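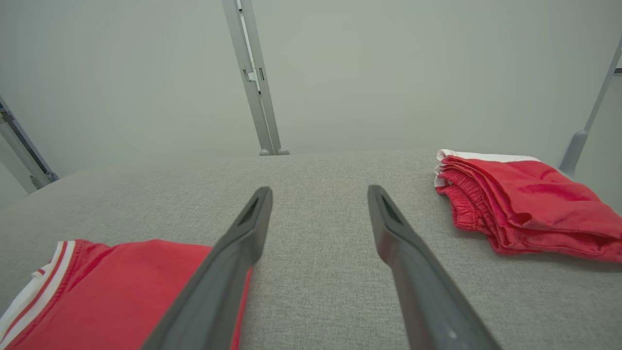 Nerimix Soft Finger Pair – replacement fingers for two-finger grippers

Sold as a pair, charcoal, with fixing screws
In stock. Page last changed 6 March 2022

If you've bought these from us before, please read the next bit before you scroll down to the sizes, because we've changed what we tell people about fitting them.

What went wrong in February

I run a pair of these myself on the folding bench at the back of the shop. It's mostly sports kit, shirts and shorts, all that slippery shiny stuff that cotton-trained grippers hate. One afternoon the arm picked up a pair of shorts by the waistband, lifted, and then simply wouldn't let go. The gripper opened, the software said it had opened, and the shorts stayed hanging off the left finger. The arm carried on to the next pick with them still attached, dragged them across the padded top and pulled a shirt off the bench on the way. I hit the stop button (a bit late, I'll admit) and nothing was hurt apart from the shirt.

My first guess was static. It wasn't static. The left finger had worked loose at the base and turned by 2 mm, which is enough to bring one edge of the tip slot round to where it can snag a bit of gathered elastic. When I went through the bench log afterwards I found 47 late releases on that finger before the one that stuck. The cell had been quietly retrying every one of them and I'd never set it to tell me. That part is on me and I've changed it since!

The cause was the fixing screws. The batch we had from Sönmez came without any thread lock on them, and our fitting sheet didn't tell you to add it. The fingers themselves are fine, and the rubbery finish has held up really well.

Do you need to do anything?

If your pack label says batch 2, yes please. Stop the arm, cut the power to the gripper, and try to twist each finger by hand at the base. Any movement at all means it needs refitting. If they're both solid, take the screws out one finger at a time anyway, put a small drop of medium thread lock on each, and do them back up evenly.

Packs from any other batch have treated screws and you can leave them alone.

We'll send you a set of new screws free if you'd rather not mess about with the bottle – drop us a message with your order number. You don't have to send the old ones back.

Fitting

Power off first, every time. A gripper that wakes up while you've got a thumb between the fingers will close on it, and soft fingers still have a hard core.

Seat the finger fully before you touch the screws. Start both screws by hand, then nip them up a little at a time. Before you tighten for good, close the gripper slowly and look at the tips from above. They should meet square. If one looks twisted, back off and start again. Leave the thread lock overnight before you run any load.

Run ten or so slow picks with something old and cheap, then check for twist again.

Looking after them

Check for movement every 2,000 picks, or once a week if you don't keep a count. Wipe with a damp cloth and a little washing-up liquid. No solvents, they make the surface go tacky and then you really will have trouble letting go of things. Have a look in the tip slots too, as fluff packs in there surprisingly fast (a wooden cocktail stick gets it out).

If your controller can report a late release, please switch that on. On the Vumeo controller it's in the gripper menu and it's off by default. On the Dotisus one you'll need to add a timer to the release step, and I can send you the one I use.

What fits what

Vumeo two-finger grippers, small and medium: straight on.
Dotisus: needs the adapter plate, sold separately.
Anything else: send me a photo of your mounting face with a ruler next to it and I'll tell you whether it'll go.

In the pack

One pair of fingers, left and right (they're marked inside the base)
Fixing screws, treated
New fitting sheet

Returns are the usual terms, unused and in the packet. If a finger has come loose in use, ignore that and just get in touch, even if it's been on the arm for months.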